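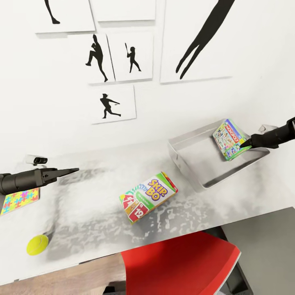
Toshio Nakajima maintains that a knitter who skips the tension square has already chosen the wrong size. The Stetmont Guild of Hand Knitters shares that view, and its revised handbook gives the subject a full chapter.

Members submitted 1,043 swatches in Oteo, the guild's standard four-ply wool. Of these, 927 were measured both before and after washing, and 153 had widened enough to alter the fit of a cardigan. The handbook therefore asks that every square be soaked, dried flat and left overnight before it is measured.

A first printing of 1,000 copies will be available to members in September. Charts for the Tarico yoke appear in the appendix.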